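4.2 Wall colour and table surface in shared workrooms

Most of the rooms in our survey had pale walls and a table in a plain wood colour (Figure 2).

Figure 2. Wooden tabletop with pale grey walls on three sides. 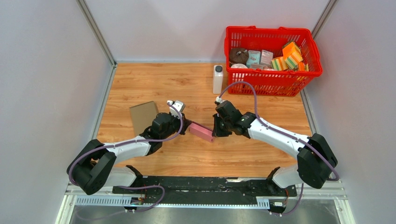 Glykeria Economou wrote on her form that pale grey was fine in the morning but made the room feel cold by four in the afternoon, whatever the heating was doing. She asked for a warmer white on the wall facing the window and no change to the tables.

Her answer was close to the general pattern. Of the 374 forms returned, over 100 mentioned wall colour without being asked about it. The most common complaint was dullness late in the day, and it came mainly from rooms facing north. Glare was mentioned less often, and nearly always by people who sat opposite a window. We had expected more remarks on glare, as the rooms at Sikuden had been repainted in gloss the March before the forms went out.

Tables drew fewer comments. Where people did write about them, they preferred a mid-toned wood to white or black. The reasons given were practical: white paper was easier to find on it, and dust and scratches showed less. At Clutska, where half the tables are white, 27 people said they covered part of the surface with card or cloth. We did not ask whether they would have done the same on wood, and the form should be changed to include this.

Meirion Wogan disagreed with the wording of the question on brightness. In his view "too dark" could refer to the lamps as easily as to the paint, and the two should have been asked about separately. We accept this. The Panagiotou rooms have older ceiling lamps than the others, and their low scores for brightness may have little to do with the walls. They are left out of the comparison in Section 4.3.

Age and length of service made no clear difference to the answers. People who had chosen their own seat were more content with the colour of the room, including those in north-facing rooms. The same was found for noise (Section 3.4).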